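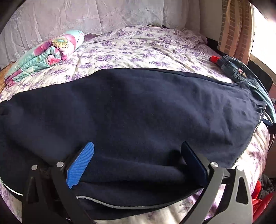 Laundry Day in the Back Bedroom

Posted in: Home, Gallery

This page is about folding on a bed. Our flat has no table big enough for a fleece or a quilt, so everything that comes off the line goes to the back bedroom and gets folded there. I have put the notes under headings so you can skip to the part you want.

Navy fleece

The big one. Laid out flat, it takes up nearly the whole width of the bed. Fleece does not hold a crease well, so the few faint ones you see come out with the flat of a hand. There is a light gray lining that shows along the lower hem, and it helps to tuck that in before the first fold.

I fold it in half the long way, then in thirds. Any more than that and it springs open on the shelf. It goes in the cupboard in April and comes out again when the heating does.

Cream sheet with the small purple flowers

This one stays on the bed while I fold everything else. The print is lavender and purple on cream, and dark lint shows up on it right away, so I shake it out of the window afterward. It is a Mohamedi sheet, 200 thread count, bought as a set with two pillowcases. One pillowcase is still in use. The other became a bag for pegs.

A mauve pillow lives on the same bed. It does not match and never has.

Turquoise quilt

The quilt with the pink and magenta flowers gets rolled into a bundle and kept up near the head of the bed. There is a yellow and teal blossom in the print too, and I like to leave that one near the top. Rolling is quicker than folding and the filling stays more even. If you have a deep shelf, fold it. If you have a narrow one, roll it.

My neighbor Afia Agyeman rolls hers tighter and ties it with a strip of old cotton. I tried that and could not get the knot out the next time, but hers looks very neat.

The bed itself

Brown wooden frame, bought secondhand from the Foseck warehouse sale. The mattress is firm, which makes a difference when you are trying to get a straight edge on something heavy. On a soft mattress the middle sinks and the fold goes crooked.

Where it all goes

Heavy things go on the bottom shelf of the cupboard and sheets go on the middle one. The top shelf is for guest bedding — two sets, hardly used. The shelves are 30 inches wide, so a fleece folded in thirds just fits with the door closed.

For the summer I use zip bags from Sovlow. They are thin but the zips have held up. I write what is inside on a piece of masking tape and stick it to the front. Before that I was opening every bag to find one blanket.

Washing notes

Fleece: cool wash, no softener, hang from the hem.

Quilt: too big for our machine. It goes to the Vilter laundry on Wednesday, when they have the large drums free in the morning.

Sheets: warm wash, dried outside when the weather allows.

More galleries: Kitchen Drawers, The Hall Closet, Winter Coats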